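Good Habits at the Bench: A Gallery from the Plelthorpe Robot Workshop

Text by Celeste Pacheco

When we first started putting robot arms on the computer repair benches at Plelthorpe, we had one page of rules taped to the door, and most of them were about coffee. The list has grown a good deal since then, and it has gotten better too, mostly thanks to the people who work at these benches every day and who are not shy about telling the rest of us when a rule makes no sense. This gallery page goes with the new edition of our bench guide, which came out in August and which you can pick up on paper at the front desk (Despina Tănase keeps a stack, and she will happily talk you through the changes if you catch her before lunch).

The guide is for anyone who sets up, runs or simply stands near a bench where an arm is taking computers apart or putting them together. You don't have to be an engineer to follow it. My own background is in shipping, and I wrote half of it!

Before the arm moves

Clear the reach first. Our rule is that anything the arm isn't going to touch, and that isn't holding something the arm will touch, goes back on the shelf before power is switched on. That means mugs, phones, spare screws, the lid of whatever box you just opened. Ignacio Acuña likes to trace the full reach of the arm with his hand while it is still powered down, slowly, the way you'd feel for a light switch in the dark, and I've come to do the same. It takes a minute and you nearly always find something.

Unplug the computer from the wall and hold its power button down for 9 seconds. Then leave the cord where you can see both ends of it. The old edition only said "unplug," and we found people were reading that in several creative ways.

Wear your wrist strap whenever your hands go into the case, and clip it on before you reach, please, even if you're only going in to nudge one cable. Memory and small boards wait in a fixture or in an antistatic tray, never on a bare bench top.
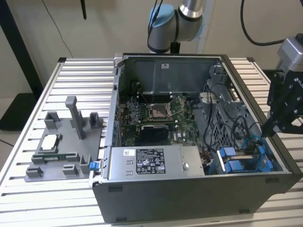 The gripper down by the drive cage, with the tower on its side and a small green circuit board resting in the gray 3D-printed fixture to the left.

Fixtures deserve a few extra words, as they are the part of the guide that people ask about most. We print a lot of our own, and Munther Hakim has looked after the drawings for as long as I've been here. A printed fixture has to hold its part without anyone pressing on it, and it has to let go without a tug. Write the version on the underside. If a post cracks or a slot gets sloppy, take the whole thing out of use and print a new one. Glue is not a repair, however good it looks on Saturday morning.

Try every new fixture by hand before the arm gets to use it. Put the part in, take it out, and do it again until you're bored. We ask for 600 cycles on the arm at low speed before a design goes onto the approved list, and that number came out of a long and fairly cheerful argument with our friends at the Wirnurbridge shop, who wanted more.

Cables, sockets and other soft spots

Loose cables inside a case are the thing most likely to spoil your afternoon. A gripper coming down beside a drive cage can hook a loop that no one meant to leave there, so look along the whole path down and the whole path back up. Tie back what you can with a soft tie. What you can't tie back goes in the job notes, along with which side it hangs on.

Treat an open processor socket as the most delicate thing on the bench. No arm path crosses directly over one while carrying a part. If you need to go around, go around, and accept the slower job. Tarek Chidiac wrote that rule and he has the bent pins in a jar to back it up.

Speed and distance

There are 3 speeds in the guide, and we gave them plain names: teach, try and run. Anyone may stand at the bench during teach, with the enable switch in hand. During try you stay behind the yellow line with the stop button within reach. During run you stay behind the line, and if you want to see something up close, you stop the arm first and wait for the lamp to change. Leaning in for a quick look is how most of our near misses begin, and yes, I have one of those to my own name.

No more than 4 people at a bench, visitors included. It gets hard to see who is holding the switch.

When something goes wrong

Stop the arm, leave everything where it is and fill out the blue card. We really do read them, every one, and a card never counts against the person who wrote it. The crew at Skokport sends us theirs as well, and the rule about tying cables came straight out of that pile.

Once the card is filled out, a second person checks the bench before a restart. It should be someone who wasn't running the job, and they should look at the gripper fingers as well as the part. At Moussa they do this check out loud, which felt silly to us for a week or so and is now in the guide.

Corrections and complaints about the new edition are very welcome. Leave them in the tray by the front desk, or find Munther, who is usually near the printers.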